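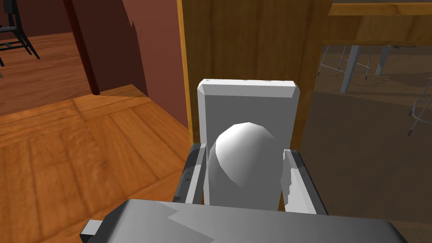 Cell 4 conversion, six months in: what changed for the operators

palletjack_ray
Posting this because the last thread was all cycle times. We run pick and pack at the Womdale site. Cell 4 went from manual to a two-finger gripper arm in January, integrated by Witden. Best shift so far is 2,764 units. The same cell by hand topped out at 2,731. So throughput is flat. What moved is the work. Three packers became one tender and two people on exception handling.

torque_spec
Flat throughput on a converted cell means the infeed is the limit. What is the conveyor rate?

palletjack_ray
Infeed is unchanged. That was a budget decision, and I'm not reopening it here.

nightshift_lou
I tend a similar cell at Dunleavy. Less lifting, my shoulders are fine now. The downside is attention. You stand there for eight hours waiting for a fault light. By 3 a.m. I would take the lifting back.

torque_spec
Then the cell is staffed wrong. One tender should cover two cells minimum.

nightshift_lou
We tried that. Two cells faulted at once and the second sat down until I got to it. The downtime went on my sheet, not the integrator's.

gridfin
What do your exceptions look like? Ours are mostly rounded parts. Flat panels are easy for parallel fingers. Anything egg-shaped has very little contact area and rolls out when the wrist turns. We did the grasp work in simulation first and the rounded parts were the slow ones there too.

palletjack_ray
Same here. Out of the last 100 exceptions, 69 were curved parts. The two exception handlers know which SKUs will drop before the arm gets to them. None of that was in the spec.

gridfin
Did Witden talk to them before commissioning?

palletjack_ray
They got a one-hour walkthrough after install.

mk_controls
Disagree with the general tone. Sim time is cheap, and the fix for curved parts is softer pads and a slower close. We put Flallex pads on ours and drops went down by about half. No operator interviews needed.

nightshift_lou
Who changes the pads when they wear?

mk_controls
The tender. Ten minutes, Saturday PM window.

nightshift_lou
Is that in the tender's job grade?

mk_controls
Not my department.

palletjack_ray
It isn't in ours either. Tenders are on the packer rate and they do pad swaps, jam clears and fault logging. Regrade request is with HR. Will post the new task list when it is approved.

torque_spec
Post the infeed rate too.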